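T-shirt hem

The hem of a T-shirt is the finished lower edge of the body, made by turning the raw edge of the fabric to the inside and fastening it with one or more rows of stitching. It keeps the cut edge out of sight, gives the garment a stable length, and adds a small amount of weight that helps the front and back panels hang straight. The sleeve ends of most T-shirts are finished in the same manner, usually with a narrower turning.

Construction

Most T-shirts are cut from single jersey, a plain weft-knitted fabric. Jersey does not fray in the way a woven cloth does, but it curls when cut: the lower and upper edges roll toward the face of the fabric, and the side edges roll toward the back. Hemming controls the roll without removing the tendency altogether.

The usual factory seam is made on a coverstitch machine, which forms 2 parallel rows of straight stitching on the outside and a looped thread over the raw edge on the inside. Because the loops can extend, the seam stretches with the knit. Home sewers without such a machine use a twin needle, a narrow zigzag, or a blind hem. A plain lockstitch is sometimes used on heavier jersey, although it may break when the shirt is pulled over the shoulders.

Body hems are commonly turned up between 2 and 3 centimeters. Side-seamed shirts are closed at the sides before hemming, so the seam allowance is folded into the hem and forms a thicker spot. Tubular shirts, knitted in the round, have no side seams and no such thickening.

Waviness and puckering

Two faults are frequently confused. Waviness is a lengthening of the hem relative to the fabric above it, caused by stretching the knit under the presser foot or by high foot pressure. Puckering is a shortening, in which the stitches draw the cloth into small gathers. It results from tight thread tension, or from thread and fabric shrinking by different amounts in the wash. Cotton jersey stitched with polyester thread may show puckers after laundering even where none were present when the shirt was new.

A rolled hem is a third condition, in which the whole turned edge flips outward. It is most common on lightweight shirts that are hung by the shoulders while damp.
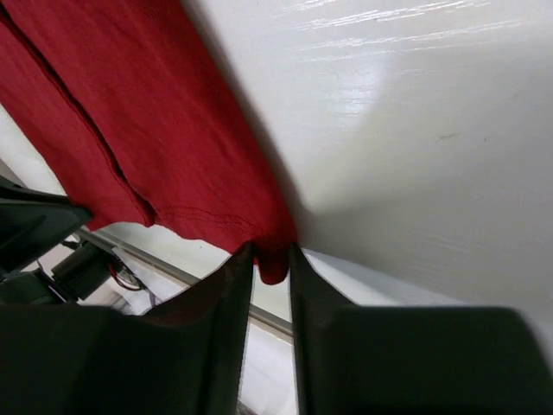 Brigitta Hauser, in a comment on the Vandik sewing pages dated 04/02/2021, objects that the wash is blamed too often, and that a red cotton T-shirt with puckers at the hem should first be checked for thread tension. In her view a hem that relaxes when the stitching is clipped at one point was sewn too tightly from the start. Kulap Siriwan replied that the clip test is sound but ruins the seam, and that steaming a short length gives the same information.

Handling during laundering and folding

The hem is the part of the shirt most often used as a grip. When a shirt is laid out on a table or pulled from a pile, taking hold of the lower edge brings the doubled fabric into the hand, and the body can be drawn flat from there. Holding by a single point concentrates the weight of the garment on a small area of stitching. With a dry shirt this has little effect. A wet cotton shirt is several times more likely to keep a peak at the point where it was held or pegged.

For line drying, shirts are pegged at the side seams near the hem, where the fabric is thickest. Before folding, the hem is smoothed with the side of the hand, and any rolled section is turned back and pressed. A cotton setting with steam is used, with the iron lowered and lifted along the hem, as sliding it stretches the knit.

Washing at 60 degrees Celsius is tolerated by many white cotton shirts. Saturated colors, reds in particular, are washed cooler and turned inside out, which also protects the outer rows of stitching from abrasion.

Repair

A hem that has come down is pinned along the original crease and restitched with a stretch seam. Loose coverstitch thread should be secured before sewing, as the looped side unravels quickly when pulled from the finishing end. Puckers are reduced by removing the stitching, steaming the edge flat, and sewing again at lower tension.

See also

Coverstitch
Jersey (fabric)
Seam allowance
Twin needle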